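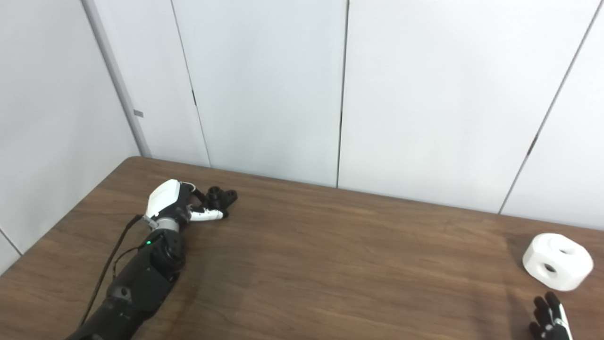 Inês Guerreiro wrote in on Friday to ask whether the Clunaris hand kit is worth bothering with if all you want is to pick up one printed block and put it down again, and whether setup really eats a whole weekend.

Fair question! I've had mine mounted for a while now, and the setup took me one long evening (plus a snack break). So let's do her exact job.

By Nuno Gouveia
November

Start with the block near the edge of the table and keep the hand low. I like bringing it in from the side with the thumb running along the tabletop — coming down from the top, I kept bumping the block before the fingers had closed.

Next, check your cable. It needs enough slack for the wrist to turn all the way, so turn it by hand once before you power up. Then switch on and wait for the green light at the wrist.

Open the Clunaris app and load the "soft close" grip. The default squeeze is way too strong for hollow prints, so I drop it to 26 and leave the speed alone. Curl the fingers halfway, slide the hand toward the block, and save that spot as your first point. Save 4 points in all: approach, grip, lift, release.

Play it back slowly with your thumb on the stop button. If the block spins as the fingers close, move the grip point a little closer to the palm and try again. Mine took three tries.

My gripes? The manual skips the part about saving points, and the app forgets your squeeze setting when you close it — write it down. I'd still buy it again, mostly for the fingertips, which hold smooth plastic better than my old Sesata gripper ever did.

Related
Caldeira wrist mount: first look
Cleaning rubber fingertips
Urkberg starter arm, one year on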